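Clearing out the desk

Thursday, February 6, 2025

We change desks in April, so this week I made a start on mine. I have been at it since the Doratlow office opened and had never properly emptied it. The paper was easy. Most of it went in the confidential bin without a second look, apart from a folder of old Panicker invoices that accounts wanted back.

The pens took longer. I don't buy pens, but they arrive anyway, from trade stands, hotel rooms, reception counters and other people's meetings. I had them in the drawer, in two mugs and in the pocket of a coat I keep on the hook for fire drills. I decided to go through the lot in one lunch hour and keep only what writes.

My method is simple. Cap off, a few loops on scrap paper, then a line drawn slowly. If it skips on the slow line it goes. I used a clear plastic food tub on the desk for sorting, the sort with rounded corners, because I can see what is in it without tipping it out. I also read what is printed on the barrels, which slows things down. One white pen has a line of small black lettering that includes HOMES, SHOPS, HOSPITALS, and I have no idea how I came by it.
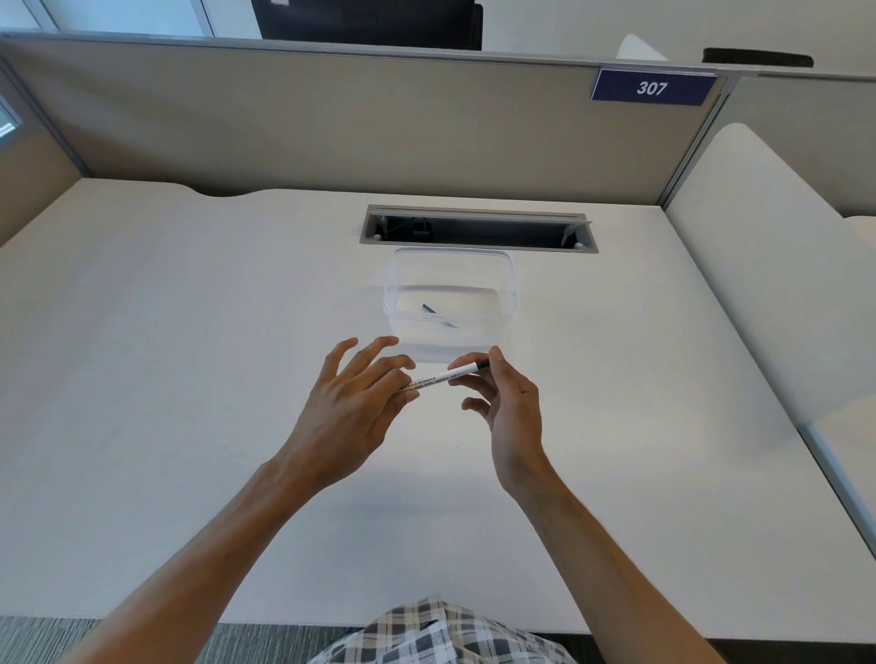

Bethel thinks I am wasting my time and says a pen should go back in the mug until the day it fails, at which point you throw it away and pick up the next one. She has a point, but I have been on the phone with a customer giving me an order number while I went through four dead pens in a row, and I would like not to do that again.

The blue caps without pens went in the bin. The good black ones went back in one mug. Meenakshi took the highlighters for the post room, where they get through them quickly, and I gave Pylyp the stapler he has been borrowing every day anyway.

Still to do are the bottom drawer, which sticks, and the cables. I think one of them belongs to the old Bosari phone that went back last year. I'll ask before I throw it out. The other mug is going home with me tomorrow.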